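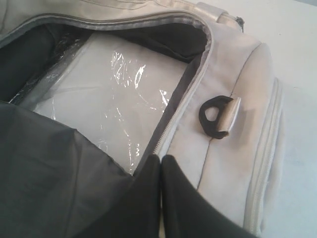 Wrist camera, left arm, gray duffel open on the bench. Fingertips at the zipper track.

Tuesday, 6:40 in the morning

In before the others to finish the wrist on the left arm. The complaint from last night's log: grip width reads 11 mm with the fingers fully closed. It should read zero, or close enough to zero that the controller treats it as zero. With the offset in there the arm thinks it is already holding something, skips the close-and-confirm step, and goes straight into the pull. On a rigid part that would throw a fault. On bag fabric it slides off and reports a good grasp.

Pulled the finger mounts first. Both screws on the narrow finger were below torque, the ones on the broad finger were fine. Cleaned the seats with alcohol, put on fresh threadlocker, torqued them back in a cross pattern. The reading went from 11 to 4, so the mounts were part of it but not all of it.

The rest was the homing routine. Somebody had lowered the closing force for homing, and the fingers were stopping on friction in the slide before they reached each other. Checked the parameter sheet: factory value is 1000 counts, ours was set to 318. Tahsin Uddin remembers changing it in August when we were running the thin Gritby pouches and did not want the tips to mark each other. Reasonable at the time. It was never written down and it was never changed back.

Went to 870. At full value the tips close hard enough that the pads creep on their backing, and I would like to get the pads through another month. Homed it ten times at 870 and the zero repeated every time. Wrote the number on the sheet in pen and on the tape inside the cabinet door.

Regreased the slide while it was open. The old grease had lint in it, gray and black, which is to be expected from the amount of lining this hand has been dragged across. Sandamali Herath wants a felt wiper on each side of the slide. I am not against it, but a wiper adds friction and friction is what we just spent two hours on. We will try one on the spare hand first.

9:15

Camera check. Cleaned the lens cover, reran the hand-eye calibration with the small board, residual is back under the limit. Then a test bag. I used the light gray duffel because it is the worst case we have: pale shell, zipper teeth nearly the same gray, a white bench next to it, and a black lining inside that pulls the exposure up until the shell washes out. Fixed the exposure by hand and left auto off. With auto off the zipper track can be followed from the far corner down to the tips.

Package inside is white in clear wrap, and the wrap throws highlights. The segmenter still wants to label the brightest creases as zipper. Turned the overhead light down one step and the false labels mostly went away. The right fix is a diffuser panel. Bhattacharjee quoted one in the spring and I never answered them - wrote to them today.

One more problem with this bag. There is a black strap loop on the outside, just to the right of the zipper, on a stitched gray tab. It is small and dark and it stands off the surface a little, and the grasp planner scored it above the zipper edge on three of the first five tries. Put an exclusion box around it in the bag template. That holds only as long as the bag is laid down the same way, so it is a patch and I have marked it as one in the file.

1:30

Cable. The wrist harness had a flat spot where it passes the second clamp. Not through the jacket. Moved the clamp 20 mm up the arm and gave it a bit more slack for the roll axis, then ran roll end to end slowly while watching the loop. No contact. Ordered a new harness from Hotitz in any case, lead time is three weeks.

Still open:
Pads on the broad finger, replace at next stop.
Wiper trial on the spare hand.
Template patch for the strap loop.
Ask Plurus whether the homing force can be locked behind the service password.
Right arm has not been checked for the same parameter. Do that first thing tomorrow, before anyone starts a run.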